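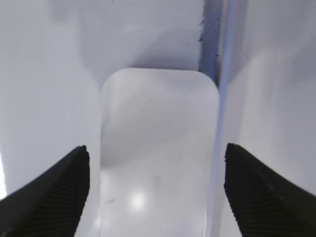 I'm looking for 40 people who'd like to spend part of the winter making rubbings with me, and if you've ever put a sheet of paper over a coin and scribbled on it, you already have the skills! The project is called Erus, and it's a slowly growing library of everyday surfaces taken down in wax crayon on thin paper. Manhole covers and gravestones are welcome, but what I really want is the small stuff people handle without looking at it. Fine grooves packed close together, like the ones on those black tips in the photo, are exactly my kind of thing. So are jar lids, shoe soles, the edge of a cutting board, the back of your grandmother's hairbrush.

I'm Elsa Lundgren, and I started this at my own kitchen table with a cheese grater (tore the first sheet, tried again, tore that one too). The library now holds 2,227 rubbings, and 623 of those came in during the last round, which more or less took over my hallway. I've got proper flat drawers now, so I'm ready for more.

What you'd be doing

You get a packet in the mail with 16 sheets of Min paper, two Zeler crayons (one black, one brown) and a set of labels. You fill the sheets however you like over eight weeks. One surface per sheet, please. On the label I need your first name, what the thing is, and where you found it. "Garage" is fine. "Garage, under the bikes, behind the thing Dad won't throw out" is better, and I'll probably read it out loud to whoever's in the room.

Then you mail everything back in the return envelope, which already has postage on it. Send the bad ones too! Some of my favorites are smudged or went crooked halfway down.

We also meet twice at the Warnelis Street studio, once at the start so I can show you how to hold the paper still, and once at the end to lay everything out on the floor and look at it together. If you live too far away, you can skip the meetings and I'll send you the instructions on paper.

Who can join

Anyone 16 or older. Younger kids can take part with an adult and share a packet. You don't need to draw, and I'm not looking for a portfolio. If your hands get tired or sore, tell me and I'll swap the crayons for the fat ones, which are easier to hold and cover the paper faster anyway.

I'd especially love to hear from people who work with tools or machines, or in kitchens or sewing rooms, because the last round leaned very heavily toward tree bark. I like bark. I have so much bark.

The practical bits

It's free, and there's no pay, sorry. Materials and postage are covered. Your rubbings stay in the library, and I scan every one and send you the scans to keep. In June there'll be a show at the studio with at least one sheet from every person who sent something back. Your name goes up only if you check the box for it on the sign-up form.

Please don't rub anything that's fragile, painted and flaking, or hot. Ask first if it belongs to someone else. Wax does come off most metal with a soft cloth, but I wouldn't try it on a neighbor's new car.

How to sign up

Pick up a form at the studio front desk, or write me a note with your name, mailing address and the first surface you'd want to try. That last part doesn't commit you to anything, I just like knowing! If I get more than 40 replies I'll draw names from a bowl and put the rest at the top of the list for the next round.

Elsa

Last updated: September 19, 2024

This site uses cookies to remember your settings. By continuing to browse, you agree to our use of cookies. Accept | Manage preferences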